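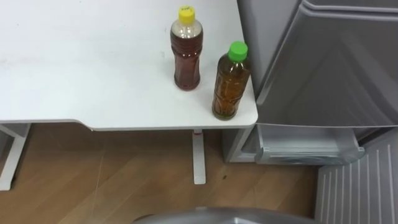
Kooperation mit größerem Partner: Wie teilt man die Einnahmen?

Ratgeber > Selbstständigkeit > Partner & Vertrieb

Fragen Themen Mitglieder Anmelden

Plisthorpe
Ich verkaufe einen Onlinekurs zur Buchhaltung, bisher 200 Kunden. Ein Anbieter mit 2.000 Newsletter-Abonnenten will ihn bewerben und dafür die Hälfte vom Umsatz – »auf Augenhöhe«, wie er schreibt. Start wäre im April. Ist das üblich, oder bin ich der Dumme?

Wai-kit Chiang
Die Hälfte ist bei digitalen Produkten nicht ungewöhnlich. Vereinbare sie aber nur für Kunden, die wirklich über seinen Link kommen, und rechne erst nach Ablauf der Widerrufsfrist ab.

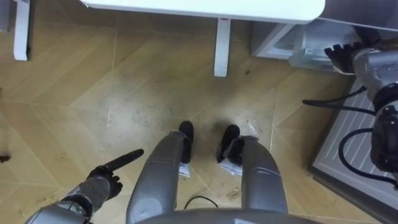 Zur Laufzeit: Drei Monate reichen als Probe, danach kann jeder ohne Drama gehen. Und schreibt auf, wer den Support macht, sonst machst du ihn. Eine Partnerschaft ohne Vertrag ist wie heller Boden im Fischgrätmuster: sieht nach Ordnung aus, und in den Ecken liegt trotzdem Staub.

Sengar
Augenhöhe heißt meistens, dass einer auf dem Stuhl steht. Hab das mal mit 5 Partnern gleichzeitig gemacht, 3 haben nie eine Mail verschickt. Viel Glück!

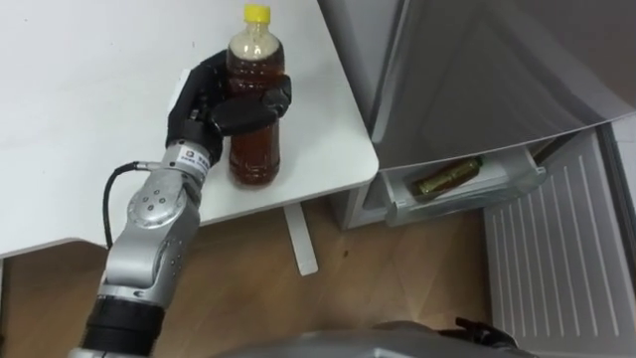

Flasche mit gelbem Deckel, vorn an der Tischecke

Kontakt | © Wundetti | Nach oben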